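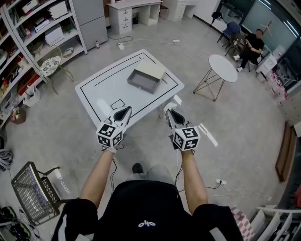 Print Swap Deadline Moved

The Pudmont print swap will now close in September. Anyone who already mailed an edition doesn't need to do anything. Editions are still 8 prints plus 2 for the archive, any technique, paper no larger than last year. Sign and number in pencil and put a sheet of glassine between prints.

Fidel Figueroa is handling the sorting again. Send packages to Box 2611, Pudmont, and write your return address on the inside flap too. Two came in last time with the label torn off and we still have them.

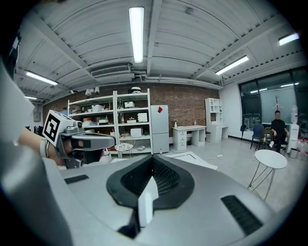 Workroom, May 10, 2020

The Stodudetti sketchbook show is online only this year. Scans should be 90 percent quality JPEGs or better. Clument has a few screens for sale, used, cash or trade. Ask Fidel for the list.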